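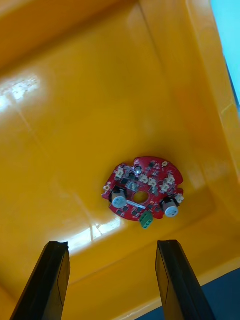 Gekus opens its parts-sorting room in Trandcombe

From November, anyone with a radio or toy to mend can come and pick parts from the yellow bins at Gekus.

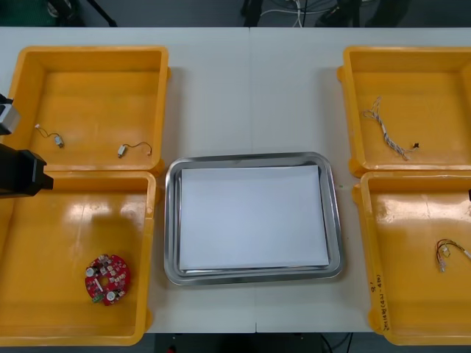

Hollis Zamora has wanted a room like this for years, and we are so pleased to share it. Small motors wait in a bin of their own, and a paper-lined steel tray is there for gathering up your set.
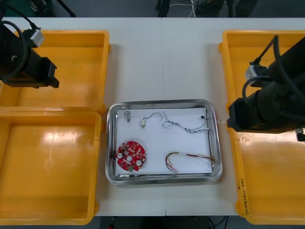

A mixed set on the tray, red board included

Over 2,000 parts have come from our friends at Cordeiro, and there are places for 16 people at each session.
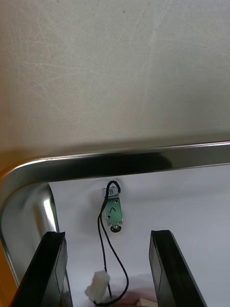 VISITING

Doors open at 2 pm at Trirkau Yard, and the kettle will be on!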